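Why do tongs spring open all by themselves?

G'day, explorers! I want to talk about my favourite thing in the kitchen drawer. It's not the eggbeater (sorry, eggbeater). It's the tongs!

I've loved tongs since I was 8, when my grandpa let me turn the sausages at our place in Ernetville. I spent most of that barbecue going click, click, click at my cousins. Mum was not thrilled.

So how do they work? Have a think about your own arm. It bends at the elbow, and your hand does the job at the far end. A pair of simple tongs has two long arms joined at one end. You squeeze somewhere along the middle, the tips come together, and they grab your corn cob.

Now for the bit I think is really clever. Let go, and the tips jump apart again! Metal can be a little bit springy. When you squeeze, you're bending it, and the bend stores up some of your push. Scientists call that elastic energy. Let go and the energy pushes the arms back out to where they started. Squash them way too hard, though, and the metal might stay bent (ask me how I know).

Tongs are a kind of lever, too. Your fingers only move a small way, but the tips move a lot further. You lose a bit of strength at the tips, but who needs heaps of strength to pick up a lettuce leaf?
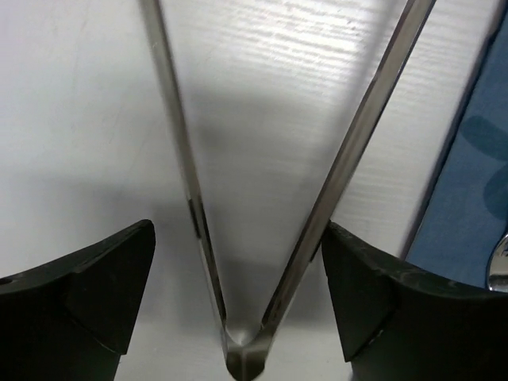 Metal tongs lying open. Find the rounded bend where the two arms join!

Try it yourself: cut a long strip of thin cardboard and bend it gently into a U. Squeeze the sides, then let go. Did it spring back? Now fold it with a sharp crease and try again. Which one makes better tongs? See if yours can pick up a cotton ball, then a grape, then a sock!

Words and sausage-turning by Eduardo Calimlim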